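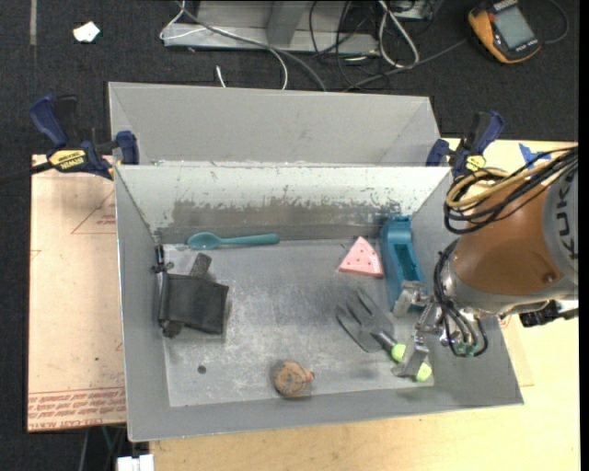 How long does an open day at Forkodier last?
Three hours if you take the full tour, but you can drop in for just the demonstrations and be out in time for lunch.

I went along with Monique Masson, who had been on at me about it since January, and I'm so glad I gave in! I meant to take loads of pictures and came home with one, so this is the smallest gallery I've ever put up (sorry, Monique).

The picking demo, at the first table past the coats. An orange KUKA arm with lime-green pads on its fingers, right over the handle of a little garden rake. There's a teal spoon in the bin as well, and a lump that looks like a rock. I could have stood there all afternoon.

Darnell Okafor did the talking at this one and took every question going, even mine about the pads (they get swapped when the grip wears down, he said). A boy next to me wanted to know if it could tidy his bedroom. Darnell said he'd want to see the bedroom first.

Tea and very good almond cake were upstairs, 8 of us squeezed round a table for six, and Huguette Lacroix told us how she got into this line of work by way of mending sewing machines.

Tickets are free but you do need to book, and the car park fills up early. We ended up leaving the car by the Gromport bus stop and walking the last bit.

Posted 2/2/21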